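Will a Machine Ever Clear My Table?

Posted Thursday, April 11, 2019

My grandmother kept a newspaper clipping in her recipe box, tucked in behind the pie crusts, promising that by the time I was grown there would be a mechanical maid in every kitchen. I am well past grown, and last night I scraped the plates myself, same as always. So when my friend Eirlys Meredith asked me over the weekend whether I thought robots would be doing our chores anytime soon (she has three boys and a dog, so it was not an idle question), I gave her such a long answer that her coffee went cold, and I have been adding to it in my head ever since.

I should say where I'm coming from. I spent 30 years in and around a packing plant, the last stretch of it at Galbraith, and I've seen machines do wonderful things. We had an arm on the carton line that picked up the same box, from the same spot, turned it the same way and set it down, all day long and all night too if we let it. I loved that arm! But if a box came down the belt with one flap up, the whole line stopped and somebody had to walk over and push the flap down with a finger. I was very often the finger.

A kitchen is nothing but flaps up. Think about what's on a table after people have been cooking and snacking at it. There's a wrapper somebody crumpled, and a tissue on top of the wrapper, and a stick or two, and a bowl that may or may not be finished with. You and I look at that and we know what's trash before we've even put our glasses on. A machine has to work out that the crumpled white thing goes and the plate underneath it stays, and then it has to pick up something with no proper shape to it at all.

And then there's rice. I have strong feelings about rice. A cup is easy, because a cup is one thing. Spilled rice is a couple of thousand things, and they won't stay together. You pinch at the pile and half of it squirts out sideways. My own method is to sweep it with the edge of my hand into the other hand, then wet a fingertip for the stragglers, and I couldn't tell you how I know how hard to press.
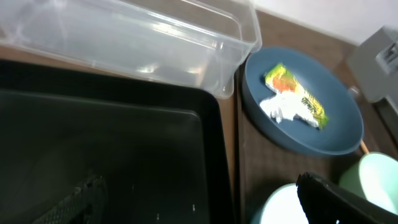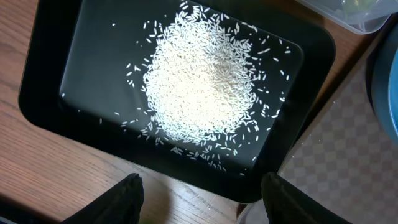 The sort of tabletop I mean: a black tray, a blue dish, and plenty to sort out.

I talked some of this over with Asuka Furukawa, who was a controls engineer down the hall from me at Galbraith and now does something with gripping and grasping at Jaltus. She's more hopeful than I am, and she knows a great deal more, so weigh that however you like. Her view is that picking up a plate is close to solved if the plate is by itself and the light is decent. Clutter is harder. Things that bend or pour are harder still. She told me she has watched one of their arms try for the same paper napkin 49 times in an afternoon, and she said it fondly, the way you'd talk about a toddler with a spoon.

What she's excited about is that the newer ones learn from being shown. In my day you told the arm exactly where to go, and if the table moved an inch, too bad for the table. Now a person can do the chore over and over with the machine following along, maybe 200 times, and it begins to get the idea. I asked her if it would get the idea in my kitchen, with my drawers that stick and the counter my husband uses for his mail, and she laughed and said to ask her again in a few years.

Meanwhile we do have the little round vacuum, and I'm fond of it, though back in March it ate a shoelace and sulked under the sofa until dinner. And the dishwasher is a robot too, if you squint. It does the washing beautifully. It's the carrying and scraping and deciding on either side of the washing that still falls to me.

So, Eirlys, my answer for the boys is that they should go on learning to clear their places. If one of those arms ever goes on sale at a price I can stand, I'll start it off on the rice and let you know how it does.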